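Docs > Steltness Toolchain > Setup > 4. Gripper tracking and replay

Search the guide Go Advanced

4. Gripper tracking and replay

Do section 3 first (drivers, user groups). If the Cidel service isn't running none of this works and the error you get is unhelpful.

4.1 Start the tracker

1. Plug in the hand gripper. Wait for the steady tone.
2. Open a terminal, run cidel start --profile cloth. The old profile "fabric" is gone as of August, don't use it.
3. Check the log for "map loaded". No map, go back to 3.4.
4. Set finger width limits in limits.conf. Max is 67 mm. Leave min at 5.
5. Save. Restart the service, a reload is not enough.

NOTE: limits.conf is read once at startup. Editing it mid session does nothing, no warning either.

4.2 Record a cloth episode

1. Lay the cloth on the board, folded lengthwise. Both fingers in view, cloth between them.
2. Hold still until the pose readout stops drifting.
3. Press record. Slow first approach, the tracker needs texture from the background to lock on.
4. Grasp, move, release. Stop recording before you put the gripper down.
5. Run cidel check last. Anything over 11 dropped poses, delete and redo.

Pale cloth on a white board is the hard case for the segmenter. Edges vanish, mask bleeds into the table. Turn on edge_boost in the perception tab and leave the threshold on auto for the first try.

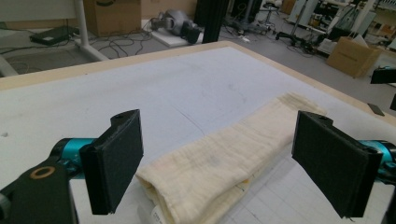 Hường Sầm writes that edge_boost on its own wasn't enough for her: with thin fabric the mask kept jumping to the wood trim of the table, and it only settled after she drew a table region by hand and set the mask to ignore everything outside it. She also asks for the region to be saved per profile. Currently it's saved per user. Ticket is open.

To draw a region: perception tab, Region, click the corners, Enter to close it. Esc throws the whole thing away, so carefull.

4.3 Replay in the planner

1. Open Pathirana, load the episode.
2. Pick the target arm. Wrong arm = wrong joint limits, and the planner will not complain.
3. Set the time step. Default 333 ms is fine for a dry run, too coarse for real motion.
4. Run the simulated replay start to finish. Look for red segments.
5. Fix red segments or trim them. Then export.

CAUTION: Do not send an export with red segments to an arm. Keep people clear, E-stop within reach, speed override at lowest for teh first run.

If the replay is mirrored, the hand frame is flipped. Set flip_y in limits.conf, restart (see note in 4.1).

Next: 5. Batch export

Droderside docs team, contact via the support desk | © 2022 Droderside | Back to top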